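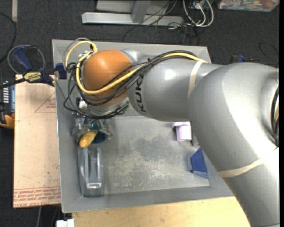 Sourdough starter has gone flat since I moved house – is it dead?

Asked by Silvia Kolář in Bread and Baking

I have kept a rye starter going for a long time and it has always been reliable. We moved in July and since then it hardly rises. I feed it the same way I did before: keep back a couple of spoonfuls, then equal weights of flour and water, lid resting on top. In the old flat it would double by lunchtime. Now I get a few bubbles on the surface, a layer of greyish liquid by the evening and a smell a bit like nail varnish remover.

Things that have changed:
The water, which is a lot harder here. The kettle furred up within days.
The flour. I used to get a wholemeal rye from the mill shop in Pelance and now I buy the Skistum rye from the supermarket.
The kitchen faces south and is much warmer than the old one.

I made one loaf with it anyway and it came out like a brick. I would like to save this starter if I can, as it came from my aunt. Should I throw most of it away and build it back up, or is it past that? I have a little dried starter in a jar as well but it is quite old.

Answer 1
Accepted by the asker

It isn't dead. The liquid on top and the nail varnish smell both mean it is hungry. A warmer kitchen makes everything in the jar work faster, so it gets through its food well before you feed it again. My guess is that it is rising and falling while you are out or asleep and you only see it afterwards. Put a rubber band round the jar at the level of the starter straight after feeding. If there is a smear on the glass well above the band later on, it has been up and come down.

What I would do:

Pour off the liquid. Take 10 g of starter from the middle of the jar and put it in a clean jar. Add 50 g of rye flour and 50 g of water and stir until there are no dry bits. That is a ratio of one part starter to five parts each of flour and water, so it has much more to eat than it gets now.

Do this twice a day, morning and evening, and throw away or cook with what is left over. Keep going until it rises well after each feed and the smell has gone back to something like yoghurt or apples. Don't bake with it before then.

Keep the old jar in the fridge with the lid on in case you drop the new one. I have done that.

I would not worry about the hard water. Mine is very hard and the starter doesn't mind.

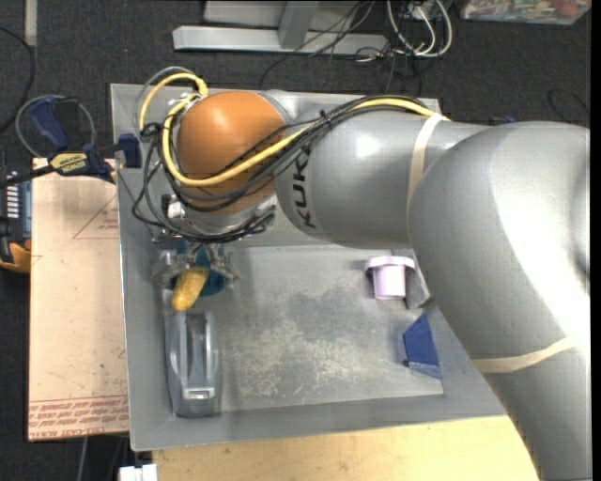
Flour matters more. Check the bag to see whether the new one is wholemeal or a light rye. Light rye has had much of the bran taken out and in my experience a starter is slower on it. If it is light, mix in some wholemeal wheat or look for a wholemeal rye and change over across a few feeds. It will probably thicken up differently too, so go by how it behaves and don't try to match the old texture.

Once it is strong again you can keep it in the fridge and feed it once a week. For a warm kitchen that is a lot less trouble.

Comment from Silvia Kolář: Thank you. I put the band on and there was a smear well above it. The flour is light rye, I hadn't looked. Will do the twice a day feeding.

Answer 2
Didier Leblanc

Agree with most of the above. Two things to add.

Use cooler water in summer. I fill a bottle and leave it in the fridge, then feed straight from that. It slows the first few hours down and the starter peaks at a more useful time. You could also stand the jar on a stone floor or in a larder if you have one.

I wouldn't bother with the dried one unless the main one fails. If you do need it, soak the flakes in lukewarm water first and give it a week – mine did nothing at all until day five.

Answer 3
Guest

just buy a sachet of yeast. 11 minutes of kneading and done, never had a brick yet

Comment from Didier Leblanc: She asked how to save the starter.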